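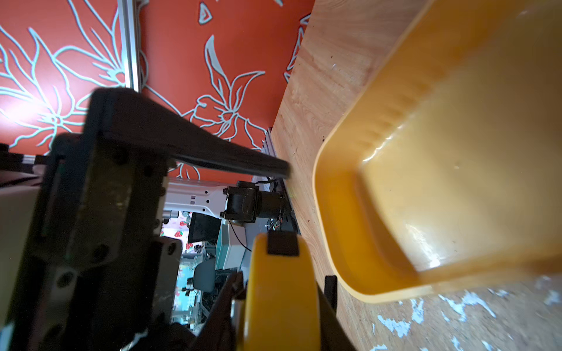
August | By Ngan-ling Au

Foseteck Tabletop Arm Kit, two-finger gripper

If you're planning a first bench for tray and bin work, start with this one! We've been setting these up at the Jallinville shop since spring and I still get a kick out of how quickly people go from opening the carton to moving a tray across a table.

The kit is $3448 and covers one arm, the two-finger gripper, the wrist camera, the power supply and a table clamp. Spare finger sets are $310. Please put one in the first order (Uriel Espinoza in our parts room would say two), as rubber pads wear and a bench with worn pads sits idle while you wait on shipping.

What it doesn't include: the table, a computer, a monitor, or anything to pick up. Plain plastic trays are great to start on. They're cheap, they come in bright colors, and a shiny one will teach you a lot about where your lights should go.

Planning for two arms on one table? Double the kit price, but you can share the monitor. Leave room behind the table for cables and a chair. Lai-ching Wan drew up a floor plan for that layout and we'll send it with any quote.

Lead time is 3 weeks for single kits. School and lab buyers can split the order over two budget years, gripper second, though you'll want it sooner than that.

Fits Allex rail mounts. The older Lui mounts need an adapter plate, sold separately.

We use cookies to remember your cart. Accept | Manage settings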